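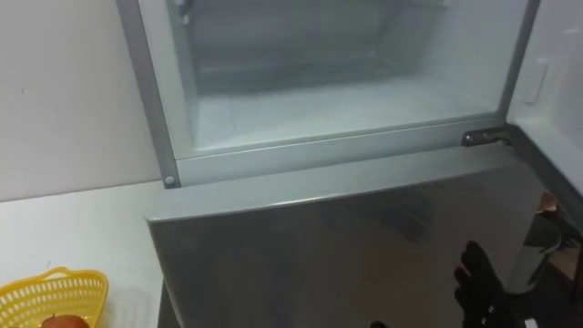 Can the doors be switched to open from the other side?

The hinges on the Vorell two-door refrigerator can be moved to the left or the right, and both doors have to be changed together. Unplug the unit and empty the door shelves first. Most people will want a second person to hold the door while the screws come out. Keep the old screws - the same ones go back in on the new side.

Vorell Two-Door Refrigerator, Silver Gray

A basic upper and lower compartment refrigerator for apartments, break rooms and small kitchens. Each compartment has its own door, so opening one leaves the other shut. Sold by Castellanos Appliance, new and in the carton.

Details

Finish: silver gray outside, light interior
Doors: 2, reversible
Interior shelves: 4, removable
Leveling feet: front only
Power cord: rear, lower left
Warranty: up to 3 years on parts

Placement

Stand it on a hard, level floor. Leave space behind and above for air to move, and don't push it tight against a wall on the hinge side or the door won't swing wide enough to pull the shelves out. Let it stand upright overnight before plugging it in if it was carried on its side.

Cleaning

Wipe the compartments with warm water and a little baking soda. Dry the floor of the compartment and the door seal before closing up. Don't use scouring pads or bleach on the inside. Shelves can be washed in the sink once they have come to room temperature.

Delivery and parts

Delivery is to the ground floor. Stairs are extra - call Iveta Urban at the order desk with the floor number and the width of the narrowest doorway. Replacement shelves and door seals are kept in stock. Hinge plates are ordered in and take up to two weeks.

Page updated May 30, 2019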